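Portes ouvertes à Narstead : deux heures dans une école de langues qui promet beaucoup

31 mai 2026

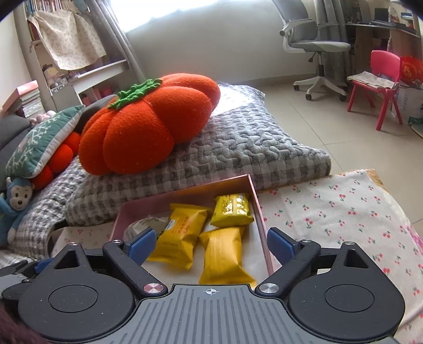
J'enseigne le français langue étrangère depuis assez longtemps pour me méfier des écoles qui ont un mot à elles pour tout. Chez Narstead, les élèves sont des « résidents de la langue », les salles des « quartiers », et l'assistant qui vient deux fois par semaine faire parler les gens s'appelle un « passeur ». Le programme de la matinée, reçu par courriel, annonçait une visite guidée, deux cours ouverts et un temps d'échange. J'y suis allée avec un carnet et une question : que fait exactement un passeur que ne faisait pas l'assistant de conversation d'avant ?

L'accueil est bien tenu. Café correct, badges, plan des étages. On nous répartit en deux groupes et le mien part avec la responsable pédagogique, qui connaît son discours et le récite vite. Elle explique que la méthode Tatus repose sur « l'exposition guidée ». Je demande guidée par qui. Par l'équipe. Et l'équipe, elle a quels diplômes ? La réponse arrive trois salles plus loin : les professeurs titulaires ont un master, les passeurs ont « un profil ». J'ai noté le mot tel quel.

Le premier cours ouvert était un niveau A2, des adultes en reconversion pour la plupart. La professeure travaillait l'expression du passé à partir d'un constat d'accident de voiture, un vrai formulaire photocopié, et je n'ai rien à redire. Les consignes étaient courtes, elle circulait, elle laissait les silences durer. Un monsieur a mis très longtemps à sortir « je me suis arrêté » et elle n'a pas terminé la phrase à sa place. Beaucoup de collègues l'auraient fait, moi comprise certains soirs. Mais rien de tout cela ne relevait de la méthode Tatus, à moins que la méthode Tatus soit le nom donné au fait d'avoir une bonne professeure.

Le passeur, lui, était assis au fond. Je l'ai observé autant que j'ai pu sans être impolie. Il a distribué les feuilles, il a lu un dialogue à voix haute avec la professeure, puis il a pris un petit groupe dans le couloir pour un jeu de rôle. J'ai suivi. Jeu de rôle honnête, un peu mou : au bout de quelques minutes les participants parlaient anglais entre eux et il les laissait faire. Quand je lui ai demandé, après, comment il préparait ses séances, il m'a répondu qu'il recevait la fiche le matin même. Il avait l'air de trouver ça normal. Je ne lui en veux pas, on le paie pour venir, pas pour préparer.

Deuxième cours, un B1 orienté « vie professionnelle », dans une salle équipée par Amoah. Amoah fournit la plateforme : enregistrement de la voix, correction de la prononciation, tableau de suivi. Sur la brochure, la courbe monte. J'ai demandé ce qu'il y avait sur l'axe vertical. Personne dans la salle ne le savait, et on m'a promis un courriel, que j'attends. Pendant la démonstration, une élève à l'accent portugais très léger a répété quatre fois la même phrase parce que le logiciel n'aimait pas son « r ». Nous la comprenions tous parfaitement. Au quatrième essai elle a imité une sorte de présentateur de journal télévisé et elle a eu sa pastille verte. Les visiteurs ont ri, elle aussi, et on est passé à autre chose. J'aurais aimé qu'on s'y arrête : qu'est-ce qu'elle vient d'apprendre, au juste ?

Il faut dire un mot des tarifs, que la visite garde pour la fin. Le module coûte 925 euros, pour 40 heures. Dans ces heures, si j'ai bien lu le règlement affiché près du secrétariat (police minuscule, je suis restée un moment le nez dessus), une partie peut être assurée par le passeur seul. Quelle partie ? Le règlement dit « selon les besoins du groupe ». Ce n'est pas un scandale, bien des écoles fonctionnent ainsi, avec des assistants qui finissent par tenir une classe entière sans le titre ni le salaire. J'en ai été une, à mes débuts, dans un lycée où l'on me présentait comme « la jeune femme qui aide » alors que je rédigeais les contrôles. Seulement on ne vendait pas ma présence comme une innovation.

Le temps d'échange a été court. Une mère d'élève a posé une question sur les examens, un monsieur voulait savoir si l'on pouvait rattraper les séances manquées -- oui, en ligne, jusqu'à 4 par module. J'ai redemandé la différence entre un passeur et un assistant. La responsable a souri et m'a dit que l'assistant « complète » le cours alors que le passeur « l'habite ». Je l'ai écrit aussi. Ma voisine, professeure d'allemand à la retraite d'après ce qu'elle m'a raconté au café, m'a glissé que de son temps on disait lecteur, et que le lecteur n'habitait rien du tout, il logeait au-dessus de la cantine.

Pour comparer, j'avais visité l'annexe de Haletness l'an dernier, même réseau, mêmes affiches. Là-bas, le passeur avait ses propres créneaux, deux heures payées pour préparer avec la professeure, et cela se voyait tout de suite : les groupes de conversation reprenaient le vocabulaire du cours, les erreurs notées le lundi revenaient corrigées en fin de semaine. C'est la même étiquette. Tout tient à ces deux heures, et à Narstead je ne les ai vues sur aucun planning. J'ai posé la question, on m'a dit que c'était « à l'étude ».

Ce que je retiens de positif, puisqu'on me reproche parfois de n'aimer aucune école : la professeure du A2, sans réserve. Les effectifs, raisonnables dans les deux salles que j'ai vues. La bibliothèque, petite mais faite par quelqu'un qui lit, avec des romans en français facile qui ne prennent pas l'adulte pour un enfant et un rayon de bandes dessinées visiblement emprunté. Le secrétariat répond aux questions pratiques sans renvoyer au site.

Ce qui me laisse froide : le vocabulaire maison, la pastille verte, et cette façon de parler de l'immersion dans un couloir où l'on entend surtout de l'anglais. Si vous comptez vous inscrire, demandez à assister à une séance ordinaire, un soir de semaine, en dehors des portes ouvertes. Demandez aussi par écrit combien d'heures seront assurées par un professeur diplômé. On m'a assuré que c'était possible dans les deux cas.

La prochaine matinée de visite est prévue en juin, sur inscription auprès du secrétariat. Je n'y retournerai pas, mais si quelqu'un y va et obtient le nom de l'axe vertical, les commentaires sont ouverts.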